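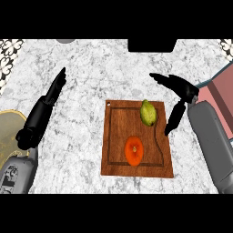
Bezawit Jemal has been writing about famous people for 10 years and says she has yet to meet a publicist who doesn't think their client's bottom is news. Her site, Plidby, runs the sort of celebrity picture gossip that she freely admits to finding silly. We met in her kitchen, where she talked mostly about adjectives. "Everyone's a pear or an hourglass," she said. "A pear is a green thing you put on a chopping board. I've never seen an actress who looked like one."

I wasn't sure how far to trust this. Plidby posted 347 pieces last January, and plenty of them were about swimwear. When I read her a headline containing the word "curves", she winced, then defended it. "People clicked. I'm not a nun."

Her new rule is that a story must mention the star's work before it mentions her figure. Does it change anything? Gervásio Camargo, who used to edit her copy, doubts it. "You get one line about the film and then four photos of the dress," he told me. "Readers skip the line."

Jemal says a post on the stunt work in the thriller Wenine drew 1,085 comments, and she takes that as proof of an appetite for something better. I read a fair few. Most were about the lead's leather trousers.

"Fine," she said, when I put this to her. "But they had to scroll past the stunts to get there."

She has a piece on red carpet poses due out on 21st October. I asked whether it would have pictures. "Obviously," she said.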